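Rental Kitchen and Craft Space Walkthrough: Opening Checklist with Comments
Trerneder Hall, Prustness – completed August 16, 2020
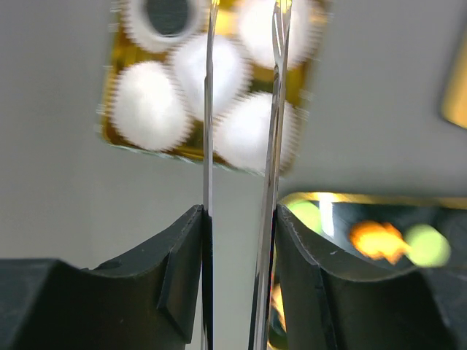
Gold-lined tray on the gray surface, second container at lower right.

Welcome to the fourth walkthrough of the hall, and by far the best one yet! The form is the same as before. Each item gets an OK, a FIX or a WATCH, and comments go underneath so the next inspector knows what we were looking at. Please keep writing comments, even on the items that pass. They make the next visit so much quicker.

SECTION A – ENTRANCES AND EXITS

A1. Main doors open fully and close without help. OK
Comment: The new closer is wonderful. The door used to slam hard enough to shake the notice board, and now it eases shut.

A2. Rear exit unlocked during use, path outside clear. OK
Comment: The hedge has been cut back a long way. You can get a wheelchair through there with room to spare.

A3. Exit signs lit. FIX
Comment: The sign over the side corridor has one dead lamp. It is the old style with two, so it still glows, but only on the left half. Replacement is on order.

A4. Occupancy notice posted where people can read it. OK
Comment: Limit is 100 for the main room. The notice is finally at eye level, hooray. Current distancing rules bring the number down a lot further, so please check the temporary sheet taped below it before taking a booking.

SECTION B – FIRE

B1. Extinguishers in place, gauges in the green, tags current. OK
Comment: All good. The one beside the stage has a fresh bracket and no longer leans.

B2. Fire blanket within reach of the range. WATCH
Comment: It is within reach if you are tall. Could we drop the hook by a foot? Easy job for the next work evening.

B3. Smoke alarms tested. OK
Comment: Every one of them sounded on the first press. Loud, too. Warn the upstairs tenants next time.

B4. Nothing stored in the boiler closet. FIX
Comment: Two folding chairs and a bag of bunting. Removed during the visit, but this is the third time we have written it down, so I am leaving it as a FIX until the closet stays empty for a month.

SECTION C – KITCHEN

C1. Floor sound, no lifted edges. OK
Comment: The patch by the sink has held up beautifully.

C2. Refrigerator at proper temperature, thermometer present. OK
Comment: Holding at 38 on the middle shelf. The log sheet on the door is filled in right up to date. Great work by whoever keeps at it.

C3. Hot water at hand sink. WATCH
Comment: Takes 58 seconds to run warm. That is too long for people who are trying to wash between tasks, and they will give up and use it cold. Pipe insulation might do it. The Tehrani quote covers this along with the valve.

C4. Soap, paper towels and lidded bin at hand sink. OK
Comment: Plus a spare soap under the counter now.

C5. Knives stored safely. OK
Comment: The drawer insert is a huge improvement on the old jumble.

SECTION D – ELECTRICAL

D1. Outlets near water are GFCI protected and trip when tested. OK
Comment: Tested both sides of the sink. They reset cleanly.

D2. No damaged cords. FIX
Comment: The big coffee urn has a nick in its cord near the plug. Taken out of service and tagged. The smaller urn is fine and plenty for most groups.

D3. Space heaters. OK
Comment: None on site in summer. When they come back out, the plug-in ones draw a lot, so keep to one per circuit. The list of circuits is inside the panel door – and it is correct now, after a very satisfying afternoon of flipping breakers.

SECTION E – TABLES, SHELVES AND STORAGE

E1. Tables stable, legs lock. OK
Comment: Tried every table. One had a stiff latch, and a drop of oil sorted it out.

E2. Shelving fixed to wall. OK
Comment: The Isteo units are bolted at top and bottom. Heavier things are on the low shelves, where they should be.

E3. Attic hatch ladder. WATCH
Comment: Safe for now, but the third tread has a hairline crack. One person at a time until it is replaced.

SECTION F – OUTSIDE

F1. Parking lot surface. FIX
Comment: The pothole by the gate has grown. The quote for the patch is $400, and for resurfacing that whole corner it is $3,000. I would go for the patch this year and save up.

F2. Path lighting. OK
Comment: The dusk sensor works a treat. No more fumbling for keys in the dark!

F3. Handrail on the ramp. OK
Comment: Solid along its whole length, freshly painted, and a pleasure to lean on.

CARRIED FORWARD
A3 lamp, B4 closet, C3 hot water, D2 urn cord, F1 pothole. B2 and E3 can wait for the work evening, but please don't let the ladder slip past that. A copy of this sheet goes in the blue binder by the office phone.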